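New in the listening room: Punent's second album

If you came by the shop on Saturday you heard it already, because it hardly left the turntable! Dranthorpe is the new record from Punent, the Rerville duo who gave us that lovely debut of slow organ pieces, and I've been living with it all July. It's warmer than the first one, and a good deal stranger.

The opener, "Yusof," takes its time. Two notes on an old synthesizer, back and forth, and then a clarinet slides in underneath so softly that I missed it the first time through. By the middle of side one there are drums (real ones, played with brushes) and the whole thing starts to sway.
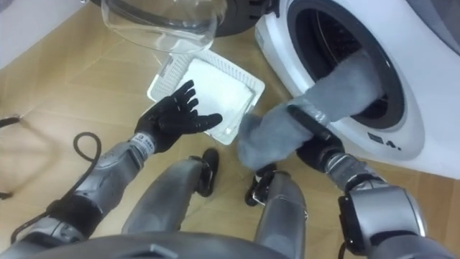

Hand over the tray, by the washer.

Side two is the one I keep going back to. "3964" runs 13 minutes and never drags. It begins as a hum, picks up a bass line you could whistle, and then opens into a big, bright chord that made me put down my coffee. Play it loud if your neighbors are kind. The only track I'm cooler on is the short vocal number near the end, where the singing sits too far back for me to catch the words.
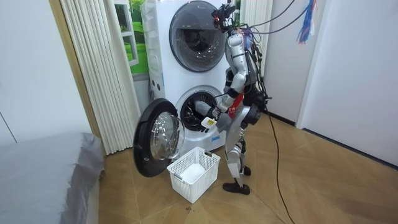

Review by Þröstur Riis
Reviews Editor

The vinyl is a single pressing of 1000 copies, and it sounds terrific, with quiet surfaces and plenty of low end. The download has the same running order plus an alternate take of "Yusof" without the clarinet. I missed the clarinet! Ask at the counter if you'd like to hear a side before you decide.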